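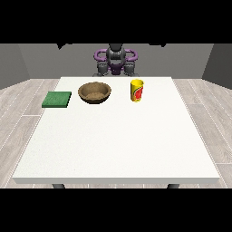

Green sponge on a white table

Subject: Re: [ketatora-house] Sponges, septic tanks and the smell in the laundry room

On Saturday a list member wrote:

> We moved into a place outside Lewis in October, our first house
> with a septic tank. The seller told us to pour yeast down the
> toilet every month and to stop using bleach completely. My
> brother-in-law says both of those are nonsense. Also the
> laundry room smells like a drain in the mornings and I have
> been scrubbing the utility sink with baking soda, which helps
> for a day. Do I need to have the tank pumped? There are 3 of
> us in the house. And is it OK to rinse paint brushes in that
> sink?

Taking these in order, from someone who has been on septic for a long time and has made most of the mistakes.

Yeast. Skip it. The tank gets all the bacteria it needs from what you send down there every day. I used yeast for years in the old house and the tank filled up at the same rate as it did after I quit.

Bleach. A normal amount in a load of whites is fine. What you don't want is a whole jug down the drain in one go, or those tablets that sit in the toilet tank and bleach every flush. For the sink I use dish soap and a sponge, and when the sponge gets sour it goes in the trash. Don't let bits of it go down the drain. They don't break down.

The smell. Before you spend money on pumping, look for a floor drain. Most laundry rooms from that period have one, often under the machine or behind the water heater. If no water goes down it for a few weeks the trap dries out and you get sewer gas, and it tends to be worse in the morning when the house has been shut up all night. Pour a quart of water in it and wait a day. If the smell goes away, that was it. After that, do it once a month. A spoonful of cooking oil on top slows the evaporation.

If there is no floor drain, check where the washer hose goes into the standpipe, and then the vent on the roof. We had a nest in ours – the sink gurgled for most of a spring before I went up and looked.

Pumping. Ask the seller when it was last done and get the receipt if there is one. If they can't tell you, have it pumped now so you know where you stand. I use Bendum. They charged me $40 extra to dig down to the lid, so find it and uncover it yourself the day before. The county keeps drawings for a lot of the older systems, and mine showed the tank within a foot of where it was. Have the driver check the outlet baffle while the lid is off. Mine had rotted through and I would not have known.

Paint brushes. Latex, wipe off as much as you can on newspaper first and then a quick rinse is OK. Oil paint or thinner, never. Let the thinner settle in a jar, pour off the clear part to use again, and take the sludge to the hazardous waste drop-off.

One thing you didn't ask. If your washer is an old Mekano like mine, put a lint screen on the end of the hose. The lint floats, gets past the tank and ends up in the drain field, and a new field costs a great deal more than a screen. Try not to do all the laundry on one day either – spread the loads over the week if you can.

Write back and say whether you found a floor drain.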